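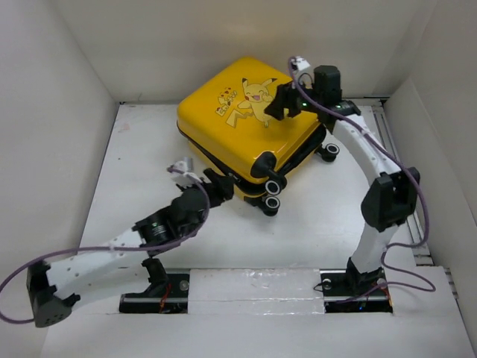 Tonda has revised the packing specification for its hard-shell children's luggage, effective August 30, 2021. The new version applies to all cases leaving the Skostano warehouse and replaces the one issued in April. It covers closing, wheel inspection and outer wrap. Cases with a printed lid, such as the yellow shell with the large cartoon Pikachu, are now laid flat with the print facing up until the wrap is applied. The zipper must be fully closed before a case is turned.

The April text allowed cases to be stacked directly on one another, up to 8 high. Tonda measured gloss loss and fine scratches on a trial lot of 407 shells and has withdrawn that option. Glossy shells now go into single sleeves supplied by Flidora – the sleeve is open at the wheel end, so the casters can be checked without unwrapping.

Corner wheels and their housings are inspected last. A wheel that binds or sits off its axis sends the case back to the bench.

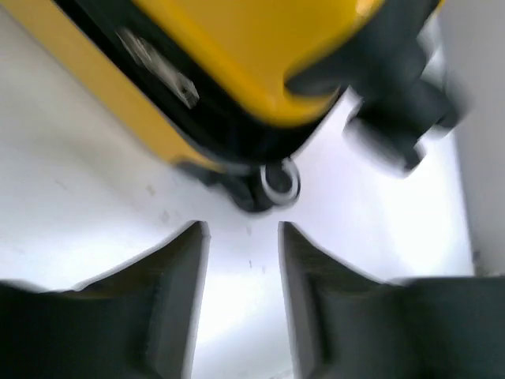
Jacobs, which distributes the range, said it had asked for the wheel check to be moved to the end of the sequence, and that the 2 previous versions had placed it too early to catch damage from handling. It would accept cases packed to the April text until existing stock is cleared.

The specification is available to retailers from Tonda on request.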